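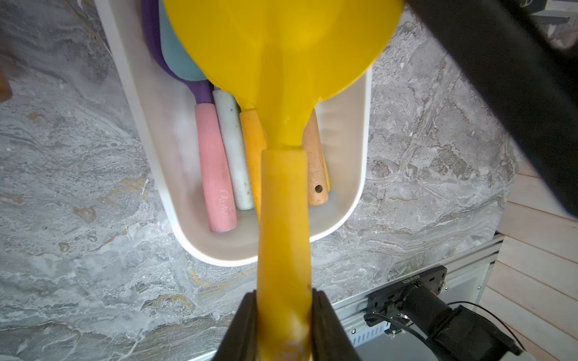
Grostura Kitchen Funnel, Yellow

If you have ever tried to get the last of the cooking oil out of a big jug and into the little bottle you keep by the stove, you already know why a kitchen needs a good funnel. Ours is bright yellow plastic, with a wide round bowl, a narrower neck and a nice long spout, and it has been one of our steadiest sellers since we first put it in the Grostura catalog. We wish we could say we planned it that way, but we only ordered one carton to start with, and then the phone began to ring!

The color gets the most comments. Yellow shows up well in a crowded drawer, and it looks cheerful among the purples, pinks, oranges and light blues that so many of us have collected in our utensil caddies over the years. The bowl is smooth and glossy, so flour and sugar slide down without much coaxing, and the spout is slightly see-through, which we have grown very fond of. You can keep half an eye on what is moving through it while you pour.

What people use it for

Oil, vinegar, syrup and dish soap, mostly. It is also very handy for dry goods - rice, lentils, fine salt, sugar, popping corn if you are patient with it and give it a little shake now and then. One customer wrote to say she uses hers every March to fill her hummingbird feeders, and another keeps one in the laundry room for topping up detergent bottles (if you do this, please buy a second one for the kitchen). Thick things such as honey and pancake batter will go through, but they take their time. Warm the honey a little first and it will go much better.

Sizes and details

Bowl: round, wide mouth
Spout: long and straight, 52 mm outside the neck on the Handolside size
Material: food-safe plastic
Color: yellow
Top-rack dishwasher safe, or wash by hand in warm soapy water
Not for use with boiling liquids or hot fat

We carry it in two sizes. The Handolside is the everyday one and holds 200 ml to the rim, enough for most bottles and jars. The Lei is the smaller one, made for spice jars and travel bottles, and it holds 50 ml. The two nest together for storage, with the Lei sitting inside the Handolside.

Looking after it

Rinse it right after you use it, especially after oil or anything sticky, and run a bottle brush down the spout from the wide end. If turmeric or tomato sauce has left a stain, a paste of baking soda and water, left on overnight, usually brings most of it off. Stand the funnel bowl-side down on a towel to dry. We find it stores nicely that way too, on a shelf or at the back of the counter, next to the spatulas and spoons.

Goes well with

The Velov bottle brush has a narrow head that fits down the spout of either size, and plenty of people add one to their order. We also have a white utensil caddy with rounded corners and a good thick rim, the kind that will hold your silicone tools and your wooden-handled ones together, and it wipes clean in no time.

Ordering

Funnels are sold singly or in a pack of 3, and you may mix the sizes in a pack any way you like. Just tell us which ones you want in the notes box at checkout. Unused funnels can be sent back in their sleeve for a refund or an exchange. If you are still unsure which size will fit your bottles, measure across the inside of the bottle's neck and send us the number, and we will be glad to check it for you.

Page last updated Tuesday, September 19, 2023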